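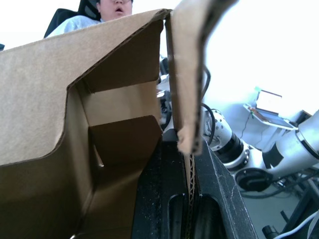 Speaking up after a loss: notes for the Hulme evening

Opening (stay by the lectern, don't rush)

Good evening, everyone, and thank you for coming out, particularly those of you who came straight from work and haven't had your tea yet. There are sandwiches at the back and I won't be offended if you get up for one while I'm talking.

I've been asked to speak about what families can do when somebody has died in custody or after contact with the police, and what the rest of us can do to stand next to them. I should say at the start that I'm not a lawyer. I've sat beside a good many families at inquests, I've carried a lot of bags and made a lot of phone calls, and that's where all of this comes from.

(Pause. Check people at the back can hear.)

The first weeks

I want to begin with the first weeks, as that's when families are asked to make decisions they're in no state to make. There will be a post-mortem, there will be forms, and there will be people at the door with lanyards, some of them very kind. It's quite all right to ask each of them who they work for. Write it down. I still meet families a year on who thought the person sitting on their settee was there for them, and who found out much later that everything said over that cup of tea had gone into a report.

Ask for things in writing. Ask for them again if they don't come. And if a friend or a cousin can be the one who keeps the folder, so much the better. A mother shouldn't have to open that folder every time the phone rings.

(If anyone is upset at this point, carry on gently. The quiet room is open, second door along, and the kettle's on in there.)

The Judero Fund

Some of you know the Judero Fund already. It's a small hardship fund for families going through an inquest, and it pays for the dull things: train fares, a night's lodging when the hearing is miles from home, childcare, a decent lunch. Last year it gave out £3,920, all of it raised by ordinary people in this part of the city and over in Hornska Street, where the sponsored walk finished. I know that won't sound like a fortune. I can tell you what it meant to one family, though, who had been getting up at four in the morning to catch a coach to the hearing and were able to stop doing that.

We've got £1,970 in the account this evening. The buckets will be by the doors when you leave, and there's a card reader too, for those of you who, like me, never seem to have any coins.

Marching, and marching safely

Now, the march. I'm very fond of a march. I was taken on my first one in a pushchair, so I'm told, and I've had sore feet on a regular basis ever since. But I'd like us to think carefully about who walks at the front and what we're asking of them.

The family decides. If they want to lead, they lead. If they'd like to be somewhere in the middle with a hood up, or at home with the curtains drawn, then that's where they should be, and please let's have no grumbling about it afterwards. The same goes for photographs and for the name on the banner. Ask first, every time, even if they said yes last time.

We have 18 stewards signed up and could do with more. You don't need to be big or loud. You need comfortable shoes and the patience to say the same thing politely all afternoon. Training takes 2 hours and there'll be biscuits.

(Hold up the sign-up sheet. Mention that the writing at the top is mine and apologise for it.)

Talking to the papers

A word on reporters. Many of them are thoughtful and some have stayed with a story for years, and we're grateful. Even so, agree beforehand what you'll talk about and what you won't. You may bring someone with you. You may stop. You may say, "I'd like to go back to that one," and then not go back to it.

The Skastico project keeps a short guide to this, written by parents, and there are copies on the table next to the sandwiches. It's a few pages and you could read it on the bus. The part about what to do when an old photo is being used without your say is the bit people tell me they've turned to most.

What the council can be asked to do

We're asking for three things at the March meeting: that families are told the name of one person to contact and that it stays the same person, that public meetings are held in the evening so working people can get to them, and that answers to written questions come back within a month. Please write to your councillor in your own words. Copied letters do get counted, but a few lines about your own street will be read properly.

Questions

(Leave plenty of time. Take the first one from the left-hand side, as they were missed out last time. If a family member wishes to speak, give them the microphone and sit down.)

Finish with the minute's quiet, then remind everyone that the side gate is locked at nine and they'll need to go out by the front.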